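Boarding school records closed for 75 years?
Family & Childhood Histories > Tracing your own early years

tinpot_kettle
My dad spent most of his childhood in a children's home and then on a farm placement. He wants his file before he gets any older and so do I. The home was called Vinine House and it shut long ago. The papers went to the county archive, who say anything with a child's name in it is closed for 75 years, but that he can apply as the subject. Fine. He applied in June.

What came back was 18 pages, a lot of it blacked out. No admission form, nothing on why he was moved to the farm, and one letter from his mother that refers to two earlier letters which aren't there.

Somebody at his church gave us a leaflet for a firm called Pluvbridge who say they "recover lost childhood files" for a fee. Has anyone used them?

marrowfat
Yes. I paid them and got a nice folder with a ribbon. Inside were the same pages the archive had already sent me, plus a census extract for a family who weren't mine. The archive will deal with your dad for nothing.

Hobnail62
Can't agree with that. Pluvbridge found my aunt's baptism entry when I'd been looking for years. They're not magic but they know which parish to ring.

marrowfat
Which parish was it?

Hobnail62
The one next to where she was born, if you must know.

marrowfat
Right. So you paid someone to try next door.

Hobnail62
I paid someone because I work nights and look after two grandchildren and hadn't the heart for another phone call. Not everybody wants to do it all themselves.

greyling
Could we leave the baptism. OP, what does the blacked-out part look like? Whole paragraphs or just names? If it's names, that'll be other children and possibly staff. If it's whole paragraphs you can ask them to look again. They have to consider it properly and tell you the grounds. I did this for my brother and we got 11 more pages, including a doctor's report that had been held back by mistake, or so they said.

tinpot_kettle
Mostly names, but there's one page where everything is black except the date and "he was told on the landing". Dad has read that line more times than is good for him. He thinks he knows what it was but he was five.

greyling
Ask about that page on its own, in a separate letter. If you send one long complaint they answer the easiest bit and call it done.

saltcote
I'll be the miserable one. I was in two homes and a foster placement and I've had my file for years. I wouldn't trust a word of it. It says I "settled well". I ran off three times in the first winter and none of that is written down. They wrote what the visitor from the county would like to read. Get the file by all means but your dad's memory at five may be worth more than what some matron typed up.

Hobnail62
Memory plays tricks though. My mother swore blind there was a dog at her foster home and her sister, same house, same years, says there never was.

saltcote
Maybe. Dogs die. Sisters forget.

greyling
Both of those can be true. I'd want the paper and the memory side by side. Where they disagree is often the bit worth chasing.

tinpot_kettle
That's more or less what we've started doing. I've been sitting with him of an evening and writing down whatever comes. The farm belonged to people called Østergaard and he can tell you the name of every field, but he can't remember the year he got there. He says it was warm and he had the wrong boots on.

marrowfat
If the farm took boys regularly there should be a boarding-out register. It's usually a separate book from the home's own files, so the person who copied his 18 pages may never have opened it. Ask for it by that name.

Hobnail62
That's useful, marrowfat. See, you can do it when you try.

saltcote
If the register survived. Ours had "water damage". Funny how the water only got the one shelf.

greyling
Do you know that, or were you told it?

saltcote
I was told it by the woman on the desk, who was told it by somebody else. So no, I don't know it. I believe it about as far as I can spit.

tinpot_kettle
Small update. I rang the archive at nine this morning and asked for the boarding-out register. Long silence, then she said yes, there is one, it's in a different collection and hasn't been indexed. She'll look for his surname but it could take 20 working days. I asked why it wasn't mentioned in June and she said we hadn't asked for it.

We talked it over in the kitchen after and Dad was quieter than I'd expected.

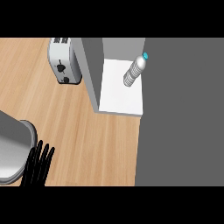
He said he'd always thought the Østergaards had asked for him in particular, and if there's a register with a list of boys in it then perhaps he was just the next name down. I didn't know what to say to that.

saltcote
He could have been both. Next on the list and then wanted. It happened to a lad I knew.

marrowfat
"We hadn't asked for it" should be carved over the door of that building.

Hobnail62
Give him my best. And don't let him read it on his own when it comes.

edgeways_on
New here, so forgive me. Has anyone tried the Edar index? A cousin told me it has 3,341 children from homes all over that part of the country and you can search it free.

greyling
I've tried it. The search is free, seeing the result isn't. It's also typed up from newspaper notices as far as I can tell, so it's mostly prize-givings and Christmas parties. My brother's in it for winning a sack race. He says he never won one.

edgeways_on
Oh. That's a shame. I'd got my hopes up.

greyling
Have a look by all means, just don't pay until you've asked the archive for the same name.

tinpot_kettle
I searched it last night. There's a boy with Dad's initials and no age given. I'm leaving it alone until the register's been looked at. The separate letter about the landing page went in the post today, and I've kept a copy.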